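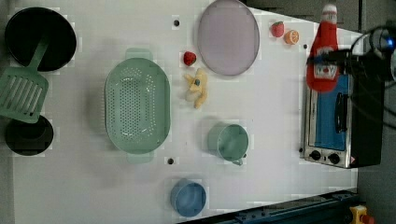

A whole play kitchen on one white table

I have wanted to write about the play food for ages, and on Friday I finally got the lot out at once. Pans, colander, cup, bowl, plate, fruit, ketchup, the little oven – everything. It takes up a lot more table than you'd think!

Most of it came from a big mixed box I picked up at the Skornum flea market for 325 kroner, which felt like a lot until I started digging. The colander alone made me happy. It's a big oval one in mint green with rows of small round holes, and I'd have paid good money for a full-size version. The black pans are a nice pair too, and I love that there's a slotted spatula to go with them, in that same sort of soft, pale green. Somebody at the factory cared about colors.

But my favorite is the ketchup. I'm a sucker for food made out of fabric, and this bottle is fuzzy and bright red and big enough to hug (if you're small, or if you're me). The label is a white patch with a teal-green line running around it, and the lettering wobbles in the best way. HEINZ, then 1869, then TOMATO. I keep picking it up just to look at the letters. 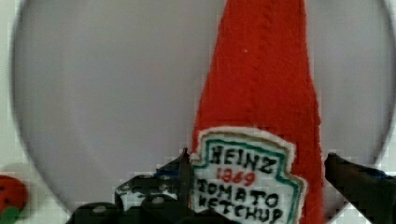 I tried sewing one myself last winter from a Løken felt kit, 95 kroner with thread included, and let me tell you, tall narrow shapes are hard. Mine leaned. It also went lumpy near the neck, and I ran out of stuffing on a Sunday night. So I have a lot of respect for a plush bottle with a decent label on it.

The strawberries are the other thing I'd save in a fire. They're tiny, they have green tops, and they go with every single meal. Pancakes? Strawberry. Soup? Strawberry, obviously. The banana is a floppier character and always looks like it's had a long day, and the half orange with its segments showing is the one visitors reach for first.
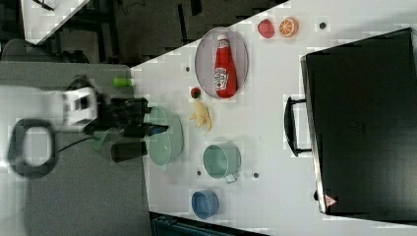

Next on my list is something savory, because right now the menu is fruit with ketchup. There's a shop in Niltberg that sells felt bread by the slice, and Lemau does a set of vegetables for 144 kroner that I've had open in a tab since September. I really want the leek. If anyone has the Lemau set, tell me how the leek holds up in the wash – and whether it fits in a toy oven, or if I'll have to bend it!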